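Minutes of the product meeting, Bratar phone
Tuesday, 10:00, second floor meeting room

Present: Orest Marchuk (chair), Heledd Phillips (minutes), two people from Panicker by phone, retail desk, service desk
Absent: software lead (sent his notes by email)

1. Minutes of the previous meeting

The minutes were accepted with one correction. Under item 4, the charger supplied in the box is the 30W model, and not the 18W model as it was written.

2. Battery results

Orest presented the results from Panicker. The first sample had a battery of 3,048 mAh, and everybody agreed already in the last meeting that this is too small for a phone with this screen. The second sample has 3,384 mAh in the same body. The back cover did not need to change, only the plastic holder inside.

Panicker informed us that the second sample reached 53 percent after half an hour on the supplied charger. Retail asked if we may print this number on the package. Orest answered that it was measured with the screen off and in flight mode, so for the moment it stays out of all printed material. Panicker will repeat the test with the screen on and will send the table to Heledd.

3. Camera

The discussion on the second rear camera took longer than planned. Retail wants to keep the macro lens, as the Skinidora phones in the same price class have one and the customers compare the lists. Service desk said that they almost never receive a question on macro photos, but they receive many on blurred pictures in the evening. Orest proposed to remove the macro lens and to use the money for a better main sensor.

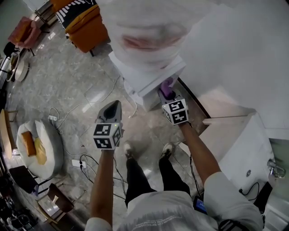 There was no full agreement on this. It was decided that Panicker will give a price for both versions before the next meeting, and the decision will be made then. Heledd asked that the price includes the new camera glass, which was forgotten in the last offer.

4. Software

The notes of the software lead were read aloud. The present build starts faster than the previous one. Two problems are open: the brightness jumps when the phone is taken out of a pocket, and the second SIM card sometimes loses its name after a restart. He asks for one more week. This was accepted.

There are still four preinstalled apps which the user cannot remove. Service desk repeated its wish that this becomes two. Orest will speak with Bosora, whose keyboard and weather apps are in the contract until December.

5. Repairs and spare parts

Service desk has ordered 885 replacement screens for the older model. The delivery is expected in two parts. Until the first part arrives, customers should be told a waiting time of three weeks.

6. Any other business

Retail asked which colors are final. Dark green and gray are confirmed. The light blue depends on the paint sample.

Actions
Panicker: charging test with screen on; price for both camera versions
Orest: talk with Bosora about the apps
Heledd: correct the previous minutes, collect the test table
Service desk: new text on waiting time for the shops

The meeting closed at 11:40. The next meeting is in the same room, at the same hour.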